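Boards, Gaps and Damp: How Old Timber Floors Move

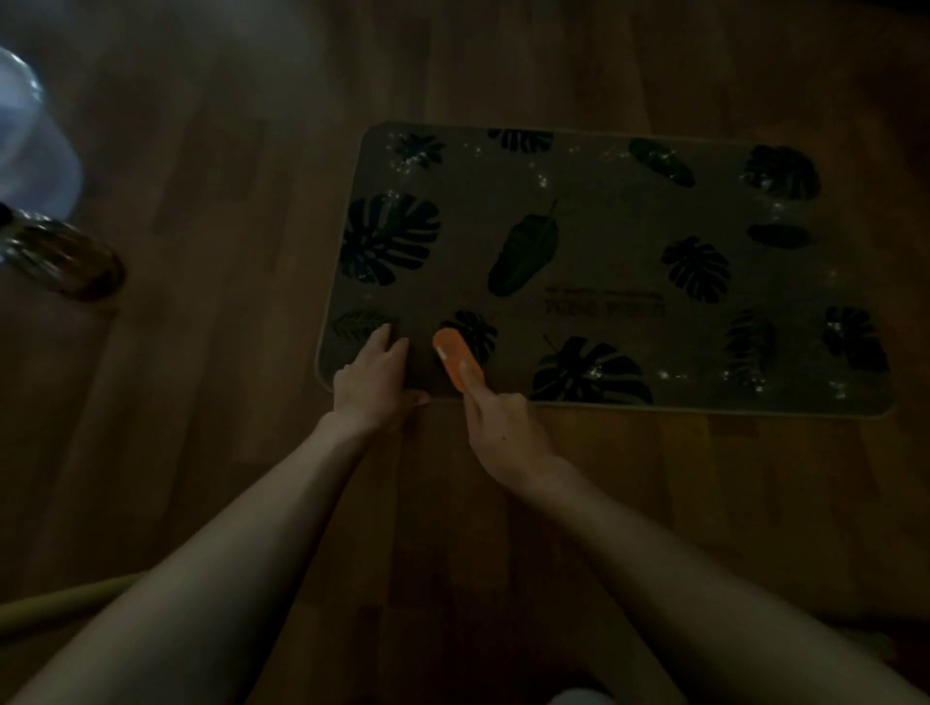
A plank floor is never at rest. Timber takes up moisture from the air and gives it back, and each board grows and shrinks across its width as it does so. Along its length the change is small enough to ignore in most rooms. The gap between two boards is therefore a fair record of the season, and in an old house it may be a record of every repair as well.

The main building at Nakthorpe has parts dating from 1732, and its ground floor was relaid more than once before the present survey. Theresia Steiner, the surveyor in charge, began with the gaps. Wide, even gaps across a whole room usually mean that the boards were laid damp and dried in place. A single wide gap beside several tight ones points to a fixing that has let go, or to boards stuck together by varnish so that they move as one panel.

Varnish is a common cause of trouble. When it runs into the joints it sets and bonds neighbouring edges. The movement that should be shared between many joints then collects in one, and boards sometimes split along the grain before the joint opens. Oil and wax finishes do not bond the edges in this way, though they need renewing more often and give less protection against standing water.

Water on the upper face produces cupping if the face is shut in beneath an impermeable covering. The damp side swells, and the edges of each board rise or fall relative to the centre. Rubber-backed mats are worth lifting daily in any room where water is used. Sanding a cupped floor while it is still damp is a serious mistake. Once the moisture evens out, the boards flatten and the sanded edges are left low, a fault known as crowning.

Below the boards, the question is air. At Nakthorpe two vents on the north wall had been covered by a raised flower bed. Readings taken beneath the floor in August were higher than those in the rooms above, and the joists nearest the wall showed early decay at their ends. Clearing the vents was the first job on the schedule, ahead of any work to the surface.

Thilini Nanayakkara, a joiner who trained in Bragança, carried out the repairs. Her method is to store new boards in the room where they will be laid for up to 15 days, stacked on battens with the heating at its normal setting. She checks the moisture content against the existing floor and will not start until the two agree.

"A board fitted too dry in winter will push against the wall by summer," she says. "I leave the gap under the skirting and I keep it clear of plaster."

Narrow gaps were left open. Wider ones were filled with tapered slips of matching timber, glued on one side only so that the joint can still move.

© Manasico Magazine. Contact the editorial desk | Back to top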